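Subject: Re: Cup sorting set: further episodes required before April release
From: Concetta Guerra
To: Collection partners list

Dear colleagues,

I write in reply to Settimio Cirillo's message, quoted in part below, on behalf of the Clendell data group.

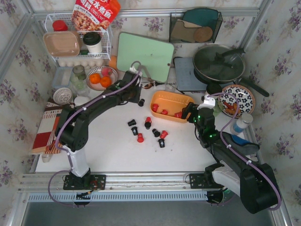

1. Present position

The sorting set holds 2883 accepted episodes, all recorded with two arms. Red cups are to go into the orange container; black cups are to remain on the table. A further 166 episodes have been returned to their operators for relabelling and should not be counted by sites in their monthly returns.

2. Reply to the query

> On the kitchen table, may operators leave the other items
> where they are between episodes? Our site has been clearing
> the bowls and the wok each time, and it is costing us over
> 80 minutes a shift. We also wish to know whether a cup lying
> on its side should be stood up before recording starts.
> S. Cirillo

The other items may stay. The learning system is meant to work among ordinary kitchen goods, and a bare table would be of little use to it. Cups lying on their side should be left as they fall. Please do not arrange the cups by colour.

3. Action requested

Each site is asked to record under at least 3 different layouts and to note the layout in the episode label. An episode in which a black cup is placed in the container must be marked as failed and kept. Labels should be sent to Marisa Zuccaro, who will also answer questions on the naming of files.

Yours faithfully,

Concetta Guerra
Clendell data group

Copy: Carmela Ferri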